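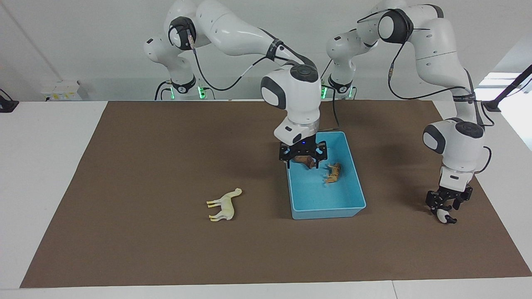

Station 2, right arm holding the brown animal over the tray, left arm down at the panda.

Print this page | E-mail this ticket

Ticket 604 - Left gripper closes early on small figurines
Project: Mollah (student sorting project, two arms)
Opened by: Nilmini Jayawardena
Assigned to: Hongmei Ren
Opened: March 19, 2026
Status: Open, workaround in place

Problem

When both arms are running the tray task, the left gripper sometimes starts to close before the wrist has finished coming down. The fingers end up shut above the figurine or pinching the top of it. The right arm runs the same pick routine and does not do this. It happens most with the panda, which is the shortest animal in the set. The horse and the llama are tall enough that an early close still gets hold of something, so we may have been missing it on those.

No error shows in the Urkis log. The run is marked as complete even when the left gripper comes up with nothing.

Steps to reproduce

1. Home both arms.
2. Put the blue tray on the brown mat, long side running front to back.
3. Lay the panda near the right edge of the mat.
4. Start the two-arm task from Urkis at normal speed.
5. Watch the left gripper on the way down.

Log

Nilmini: First seen during the practice run for the class demo. I thought the panda had been put down in the wrong spot, so I moved it and ran again. Same result. Moved it closer to the tray and it worked, then failed on the next try.

Hongmei: Please run the left arm by itself with the right arm parked. I want to know if this only shows up when both are moving.

Nilmini: Left arm alone, normal speed, no early close in the whole session. Turned the right arm back on and it came back on the third run.

Hongmei: OK, so probably not the gripper hardware. Check the cable anyway. On the left arm it loops along the outside of the links and it can get pulled when the shoulder is bent over.

Nilmini: Cable checked at both ends. Connector was seated. I moved the arm by hand through the full pick motion and there was slack the whole way. Green lights on both bases stayed on.

Hongmei: What close delay is set for each arm?

Nilmini: Right is 670 ms. Left is 200 ms. I did not set these. The left one looks like the default from the Banden starter file we were given in August.

Hongmei: That would do it. With one arm running, the down move finishes inside 200 ms after the trigger. With two arms the controller shares time between them and the move takes longer, but the delay timer does not wait. Somebody raised the right side at some point and left the other one alone. Set left to 670 and try again.

Nilmini: Set to 670. Restarted Urkis. Restarting matters, the first time I only saved the file and it kept using the old number. After the restart the left gripper waits until it is all the way down.

Hongmei: Good. Does it still work at slow speed?

Nilmini: Have not tried slow speed yet. At normal speed it is fine with the panda, the horse and the brown one. The llama rolled when the fingers touched it, but I think that is a separate problem. It was lying on its side with the legs pointing left and the gripper came in across the body.

Hongmei: Open a new ticket for the llama and don't mix it in here. We may need to turn the wrist for animals that are lying down.

Workaround

Set close_delay to 670 for both arms in the station settings file, save, and restart Urkis. Do this on any station that was set up from the Banden starter file. Do not go lower than this on one arm only.

Still to do

- Try slow speed with both arms.
- Replace the fixed delay with a check that the wrist has stopped moving. Hongmei has a draft of this but it has not been run on the arms.
- Make Urkis report a miss when the gripper closes on nothing. Right now a miss counts as a pick, so the scores from earlier practice runs can't be trusted.
- Send the changed settings file to the Ostovico team. They copied ours and will have the same numbers.

Nilmini: Second item should wait until after the demo - I would rather present with the fixed delay than with code we have only read through.

Hongmei: Agreed. Leaving this open until the wrist check is in.

Print this page | E-mail this ticket

This site uses cookies to keep you signed in. By continuing to use the site you accept our use of cookies. Accept | Settings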